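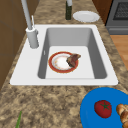

Search this site
Enter keyword or part number

How to Replace the Pick-up Roller and Separation Pad in a Desktop Printer

Paper that feeds crookedly, several sheets drawn in together, or a tray reported as empty when it is full are the usual signs of a worn pick-up roller. The procedure below applies to the Dorolix 383 and to other desktop models with a front-loading tray. It takes 30 minutes and requires no special training.

Before you begin

Confirm that the fault lies with the roller. Remove the paper, fan it, square the edges and reload it with the side guides resting lightly against the stack. Print six pages from the tray and six from the manual feed slot. If only the tray pages misfeed, proceed with the replacement. If both sets misfeed, the fault is further along the paper path and the machine should be referred to the service desk.

You will need:

Roller and pad kit, part number 1215
A small cross-head screwdriver
A lint-free cloth
A clean sheet of paper on which to place the screws

Removing the old parts

1. Switch the printer off, disconnect it from the mains and allow it to cool. The fuser remains hot for some time after the last page.

2. Take out the toner cartridge and cover it with a cloth. Prolonged exposure to light will damage the drum.

3. Withdraw the paper tray completely and put it to one side.

4. Look up into the tray opening. The pick-up roller is held on its shaft by two blue tabs. Press the tabs outwards and slide the roller towards you. Older machines have a single screw in place of the tabs.

5. Turn to the separation pad, which sits at the front of the opening. Undo the two screws and lift the pad out, taking care to keep the small spring beneath it.

Fitting the new parts

6. Wipe the shaft with the dry cloth. Do not use alcohol or household cleaners on any rubber surface.

7. Seat the spring, place the new pad over it and tighten the screws until they are firm – overtightening will crack the housing.

8. Hold the new roller by its plastic edges and push it on to the shaft until both tabs click. Grease from the fingers reduces its grip.

9. Replace the tray and the cartridge, reconnect the power and print a test page.

Resetting the counter

Open the Maintenance menu, select Tray Roller and hold OK until the display reads zero. The replacement reminder will otherwise continue to appear.

Used rollers and pads may be placed in general waste. Toner cartridges should be returned to the Umthorpe stores counter.

Guidance prepared by Hidayah Krishnan and checked by Yoga Raju. Last reviewed in July.

Share this page
6 shares | 0 comments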